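Against the share plate

Somewhere in the past decade Australian restaurants agreed among themselves that I would no longer be having my own dinner. I'd be having a bit of everybody's. The waiter squats beside the table, asks whether we've dined with them before, and explains the menu as though it were a fire drill. Everything is designed to share. Two or three from the top, two from the middle, one of the larger ones. I have been ordering food since I was seven and I've never needed the concept explained, but I nod, because the squatting looks hard on the knees.

Then the food arrives, and it comes in threes. There are five of us. Three croquettes, each the size of a wine cork, and five adults pretending they hadn't noticed. You can add an extra piece for $13, the waiter says, and everyone looks at the tablecloth. There is always one person who says, "Oh, I'm not fussed on croquettes," and that person is lying and deserves a medal. There is also always someone who takes a whole one early, while the rest of us are still negotiating, and who goes through life like that generally, and usually owns a boat.

My friend Maricel Belmonte grew up with five siblings in a house in Troltmont, and she finds all this very funny. She says sharing food is a perfectly good system provided there is too much of it. Her mother put out a pot you could have bathed a toddler in, and you went back until you couldn't. What the restaurants have taken from that tradition is the pot in the middle. They've left out what was in it. At Kilari, where we went for her birthday in October, she looked at the lamb shoulder for some time and asked where the rest of the shoulder was.

The lamb was $49. It was delicious, and I would like to report on it more fully, but I had a forkful.

I know the arguments for the other side. You get to try more things. True, in the sense that you get to try more things at the airport perfume counter. It's convivial, they say. But I've sat at these tables and I know what the talk is about. It's about whether anyone minds if someone finishes the beans. Nobody has got to the end of a story at a share table since the things came in, as some poor sod with a bowl of whipped cod roe is always reaching across at the good part, asking if we could just make a bit of room.

And the bill, of course, goes by the head. Five of us, a shade over $400, and I stopped at Clistlow on the way home for a hot chip roll, which I ate in the car with the engine off. It was mine from one end to the other. I thought about it for days.

My grandmother, who cooked for shearers and later for a Lutheran church hall that could seat 300, served every meal of her life already plated. Meat at six o'clock, potato at ten, something green at two. You knew where you stood. If you wanted your brother's potato you had to make an offer, and he could refuse it, and whole friendships in that family are still run on those terms. I don't say it was elegant. The beans had been on since morning.

I'm not asking for the beans back. I'd only like a restaurant, one would do, where the waiter stays upright and puts a dinner down in front of me and goes away.

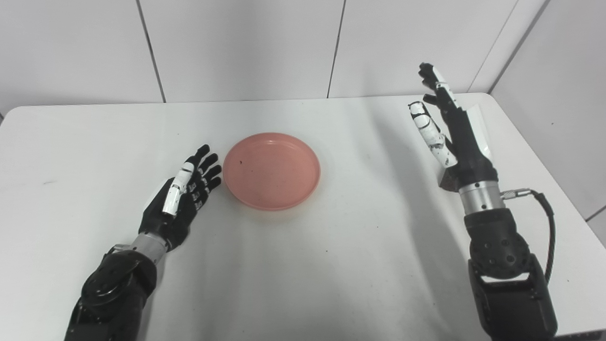
One plate, two robotic hands.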